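Costus grasp relabeling

Costus grasp relabeling is a method for training robot manipulation policies from demonstrations in which the moment of grasp is poorly marked. It was developed at the Leldale laboratory by Zhiqiang Shi and Haiyan Su and is used mainly for thin objects held in fabric or elastic.

Background

In teleoperated demonstrations, the command to close the gripper often comes before firm contact. With rigid blocks the error is small. With slender tools the fingers may stop on cloth, on a strap or on a neighboring handle, and a policy trained on the raw labels tends to lift too early.

Method

The method replaces the operator's close command with a label computed from finger width and wrist camera motion. A grasp is marked only when both signals have been stable for 8 consecutive control steps. The relabeled data are then used for ordinary behavior cloning – no change to the policy network is needed.

Evaluation

The main test, known as Gatti, uses a two-arm station and an open tool roll. The policy must grip a named tool and draw it out of its loop without moving the others. The training set holds 376 demonstrations, reduced from 500 after runs with lost camera data were removed. Shi and Su reported fewer early lifts than with raw labels, most clearly for tweezers and other flat tools. Pliers with wide handles showed little difference.

Wrist view in the Gatti test, with the gripper fingers at the lower end of a black tool marked ESD-10.

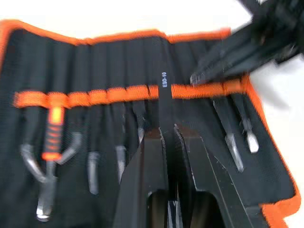 Limitations

The stability rule adds a short delay to each grasp. It also fails when the wrist camera is blocked by the second arm, a case treated separately in the later Brelside variant.

See also

Behavior cloning
Bimanual manipulation
Teleoperation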